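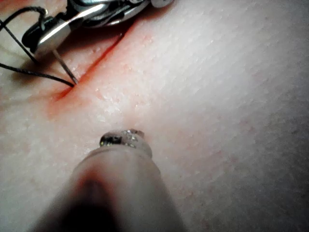 A curved needle and a cut in a practice skin pad.

Home Body Health Space Animals Quizzes

How Do Doctors Learn to Do Stitches?

Reading time: 2 minutes

Stitches hold the sides of a cut together while it heals. Doctors call them sutures.

Before they sew up a person, students work on a practice pad. It is made to look like skin, with small ridges and creases. The red color around the cut is pretend blood.

A sewing needle at home is straight. A suture needle can be curved like part of a circle, so it goes down into one side of the cut and comes up on the other. Metal jaws hold it, and fingers stay out of the way.

At the Goodwin Skills Room, new students do 16 practice stitches before their first check.

More to read
What Is a Scab?
Why Do Bruises Change Color?
How Bones Mend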